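# Leave the table alone

Every spring I have the same row with myself over the big table, and this year I've decided to have it in public. I think a table should be allowed to sit there with next to nothing on it. A green bottle at one side, perhaps, and a lot of pale top.
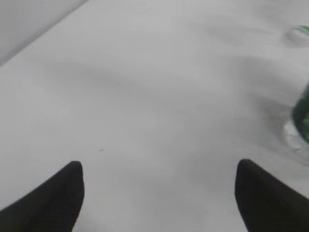
## The case against the bowl

My friend Shirley Sugden can't bear a bare surface. She'll come round, put her bag down and ask where the bowl's gone (it's in the cupboard, Shirley, it's been there since October). To her a clear table looks as if someone's moving out. She likes a runner, a candle, a plant, a stack of post – the lot!

I do see it. My gran's house in Hangate was like that and I loved every inch of it. But you couldn't do anything at her table without ten minutes of shifting first, and most days we ate off our knees.

Rania Nseir, two doors down, goes the other way and wipes hers after every cup of tea. I couldn't keep that up. Smudges and the odd speck don't bother me in the slightest, and I'd sooner have a slightly grubby table with room on it than a spotless one under a heap of magazines.

What I want is somewhere to spread out a newspaper, or roll pastry, or lean on both elbows while I'm on the phone to my sister. I've got more than 1,000 things in this house already, I should think, and they've all got shelves. The bowl can stay in the cupboard for now.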